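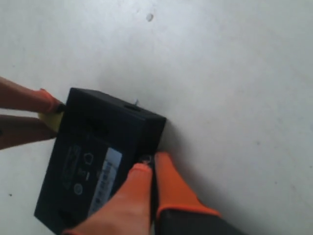 *Black box, white surface, orange fingertip.*

I have been meaning to write about the great drawer clear-out since December, when I made the mistake of telling my sister-in-law Flurina that I would have it finished by New Year. Well, it is 2020-02-21 and I finished last night, so I'm calling that a win!

For anyone who doesn't have one, I mean the drawer where everything goes when you can't decide where it should go. Ours is the deep one under the kettle, and it had got to the point where you had to press the contents down with one hand and shut it with the other. In went spare keys, takeaway menus from places that have long since closed, candle stubs, and all those leads and chargers that you daren't throw out in case they belong to something.

I started with the paper, which was a mistake, as I then sat on the kitchen floor for an hour reading it. There was a receipt for 582 kroner from our week with Unnur in Denmark (we still argue over what we bought) and a recipe for lemon buns in my mother's handwriting, which I had turned the house upside down looking for. I made them the same evening and they were every bit as good as I remembered, though mine came out a little flat – hers never did.

The leads took far longer. I laid them all out on the table and went round the house trying each one, and anything that fitted got a paper label and a rubber band. Nine of them fitted nothing at all. Those are in a carrier bag by the front door, ready for the recycling centre, and my husband has already been in there twice "just to check".

What I haven't sorted out is the keys. We have lived in this house for 30 years and I can't think what half of them open. I tried the shed, the old suitcase and the bureau, and then gave up and put the kettle on. They have gone into a jam jar on the windowsill for now.

Next up is the cupboard under the stairs, but I'm not telling Flurina about that one until it's done.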